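Notes for the Tredham meetup – slow down, and drink some water before the Lobo bit

Hello everyone, and thanks for coming out in February, when you could all be home playing something. I'm Filipa, I do the interface work on Gadholm, our little harbour-town builder, and tonight I'd like to talk about the colour of roofs, and how we spent most of a winter arguing over it (in a friendly way, mostly – Cathal, give them a wave).

When we opened the first test build to 277 players, the favourite complaint was that nobody could find their own bakery. Salvador had painted every roof by hand and they were gorgeous, but zoomed out you got one lovely brown soup.
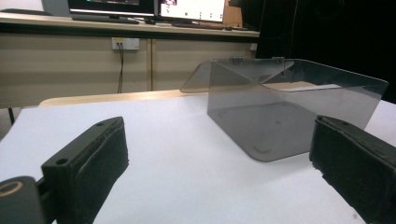 Our fix began with the build menu, which had grown to 216 pieces by then, all in full colour and all shouting at once. Hélder asked what would happen if we let most of it go quiet. Think of plain black parts with one thin gold ring on them – your eye goes straight to the gold, doesn't it? So the menu went dark, the selected piece got a gold outline, and I stopped getting those emails.

(Pause. Show the Wodstead map, before and after.)

Then the roofs. Each district has its own tint now, and it gets stronger as you pull the camera back. Munther wrote that in an afternoon and then spent 30 days making it run on his old laptop, bless him.

Lobo next – the wolf, and why he's still grey. Questions after that.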